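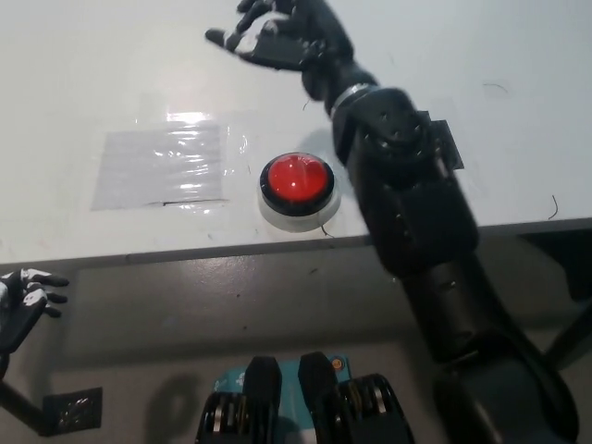 4. Setting Up the Table-Top Push Button

This section covers placing the Hundine button on a table, marking its position, and checking the surface around it. Read Section 3 (Unpacking) first. The Whitlock wall bracket is covered in Section 6.

4.1 Parts

The button is supplied assembled. It consists of a red domed cap, a black ring and a round white base. The cap is the only moving part. Do not unscrew the ring to free a sticking cap; see Section 8.

Surface film and tape are not supplied. Any clear, flat film may be used. Dullon tape has been found to lift cleanly from painted and coated tops.

4.2 Choosing the surface

The table must be flat and must not rock. A white or pale top gives the strongest contrast with the cap. On a red or dark brown top, place a sheet of plain paper under the base.

CAUTION: Do not place the button on a cloth, a desk pad or a folded sheet. The base will tilt under an off-center press.

4.3 Placing the button

1. Clear the part of the table that will be used. Wipe it with a damp cloth and let it dry.

2. Set the base down with its full underside on the table. Near the front edge is acceptable, provided no part of the base overhangs.

3. Press the cap once at the center, then once near each side. The base should not slide or lift.

4. If the base slides, wipe the underside and repeat step 3. If it still slides, fix it with double-sided tape.

5. Trace the outline of the base lightly in pencil. The outline allows the button to be put back in the same place after cleaning.

NOTE: Keep the press path clear. The user should be able to reach the cap from above without brushing against anything beside it.

4.4 Sheets and tape beside the button

A flat sheet may be fixed to the left or right of the button as a marker or rest area.

1. Lay the sheet flat and hold it down at one corner.

2. Cover it with clear film, working from one side to the other. Let the film run a little past the sheet so that it grips the table.

3. Press out large bubbles with the side of the hand. Small wrinkles do not affect use, but they catch overhead light and may distract a seated user — turn the table or move the lamp if this is a problem. 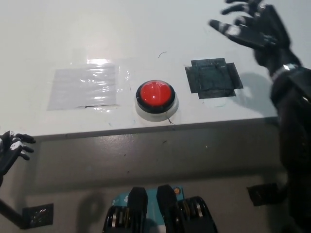
4. Where a dark marker is needed, build it from overlapping strips of tape. Lay the strips flat and press down each end. Exact squareness is not required.

5. Check for loose threads and pen marks near the base. Remove threads by hand. Marks may be left if they cannot be mistaken for the pencil outline.

CAUTION: Do not run tape over the black ring or up against the cap.

4.5 Press test

Press the cap 100 times at a steady pace before first use. It should return fully after each press. Repeat the test after every 3000 presses and enter the result in the log at the back of this manual. If the cap fails to return 3 times in one test, take the button out of service and write to the Kirkthorpe service desk, quoting part 1928.

4.6 Cleaning

Wipe the cap and ring with a soft, barely damp cloth. Do not spray liquid onto the button. Lift the base before cleaning under it — liquid held beneath the rim can leave a stain on coated tops. Replace film that has split or begun to peel.

Section revised by Isla Crichton, Saturday, September 28, 2024. Replaces the July issue.

This site uses cookies to remember your settings and measure page visits. Accept all Manage preferences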